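Notes for the Tondamo talk, November 2019. Speaker: Efa Edwards. Slides need the clicker, the clicker needs batteries.

## 1. The coat rack problem

Open with the hall rule: one bag per peg. Wait for the laugh. Say that a rack is a chair you can't sit on - same fate, more height.
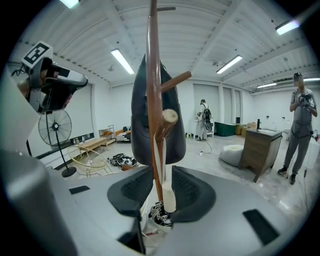
## 2. Light and loops

- Every bag wants a hanging loop. Sew one on if the maker didn't bother.
- Strip lights are unkind to clutter. Mention my old office at Flutalgate, then move on before I get bitter.

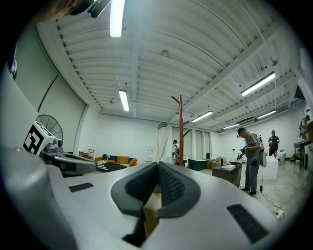
## 3. Small tables

A side table gets a tray or it gets everything. Pause here. Let them think of their own.

Cables go along the wall, last, after the furniture has stopped moving. I spent 15 minutes on this in October and lost the room, so keep it to 7.
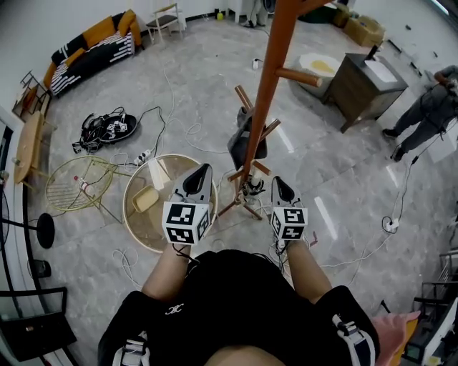
What do you put by the door if there's only space for one thing?

A rack with a wide base. Coats are heavy and hang mostly on one side.

## 4. Before guests

Clear the pegs first, then the tabletops. Trevor will ask about sofas. Throws are fine, Trevor.
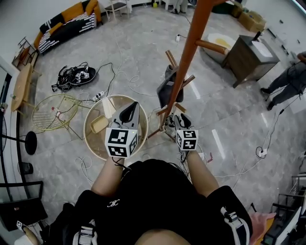 *Coat rack, glass-topped table, sofa with striped throw.*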